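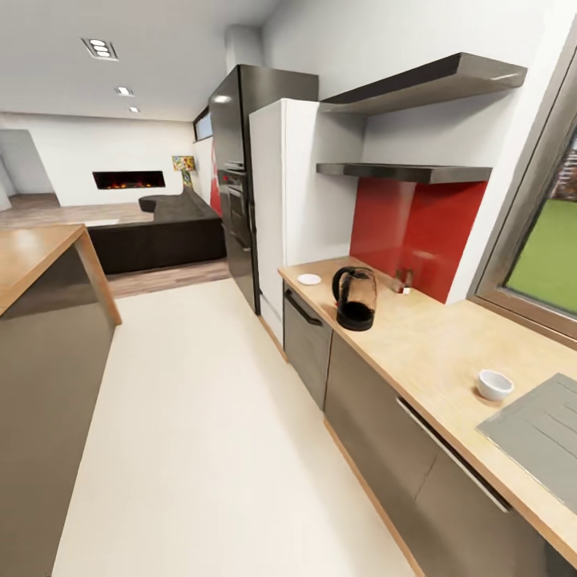
Week 2: water, and why we pay for it by the gallon

Okay, so last time I ran out of minutes just as we got to the Fedmont bills, and I promised I'd pick up there. Have the handout open! I use my own town, Culton, as the comparison (I know its rates by heart, sadly).

Both towns charge a flat fee plus a price for every 1,000 gallons. Fedmont's flat fee is high and its price per gallon is low, so a person living alone who uses 650 gallons in a month pays almost the same as the family next door. Culton does it the other way around. Which one is fairer? I go back and forth on this, and I'd love to hear you argue it out.

A word you'll need is "block rate." The first block of water is cheap, the next block costs more, and so on up. Liam Staniforth's chapter on this is short and pretty readable, but skip his section on farm wells for now, we'll do that in May.

For next class, work out the bill for a home using 758 gallons under each town's rates. Show your steps, please. Then look at the last page and tell me who would complain loudest if Fedmont switched to Culton's system. Two or three sentences is plenty, and yes, you can work in pairs.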